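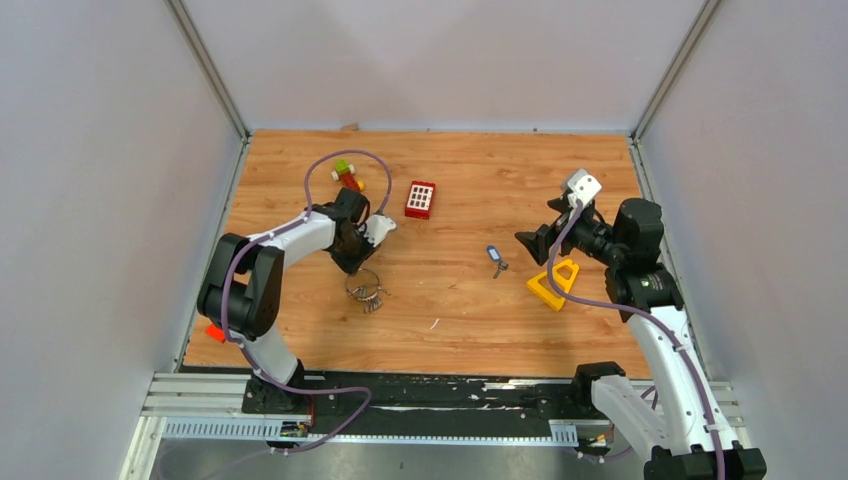 Parcel Returns at a Small Online Shop
Course project report, submitted 15 July 2020

1. Background

Kusitz is a small online shop that sells toys and wooden household goods. It ships everything from one stockroom in Zelby. The shop let our group use its order and return records on the condition that we did not publish customer details. We wanted to find out why people send things back and which of those returns could be avoided.

We first planned to interview customers by phone. Few of them answered, so in April we dropped the interviews and worked from the records only.

2. Data

The shop gave us two files. The order file had 1,771 orders. The return file had 341 entries, each with an order number, a product code and a reason picked from a menu on the return form. The menu has 7 reasons, and one of them is "Other". Customers can also type a comment, but it is not required.

The product codes changed when the shop moved to the Revico stock system. Old codes have four digits and new codes have six, and a few products appear under both. We matched them by hand using the product names. Where the names did not match we left the entry out of the product comparison but kept it in the totals.

3. Method

We read every comment and compared it with the reason picked from the menu. Two of us did this separately and then went over the ones we disagreed on. Most disagreements were about "Not as described", which people use for wrong color, wrong size and plain disappointment.

We then sorted the products by size and weight and looked at returns in each group.

4. Results

Size was the biggest problem. Customers wrote that a shelf or a toy box was larger or smaller than they expected. The product pages do give measurements, but they are at the bottom, under the delivery information.

Damage came second. It was mostly heavier items shipped by Kauppinen, the carrier the shop uses for large parcels. We can't say the carrier is at fault – those same items are also packed in a thinner box.

"Other" was picked often, and many of the comments under it fit one of the listed reasons. The option is first on the menu, which may explain part of this.

5. Suggestions

Move the measurements next to the price. Put "Other" last on the menu. Split "Not as described" into color, size and quality. Try the thicker box on heavy items for one season and compare the damage returns.

6. Limits

Exchanges are not in the return file. The shop handles them by email and keeps no list, so the real number of items sent back is higher than ours. We also had no cost figures and could not work out what a return costs the shop.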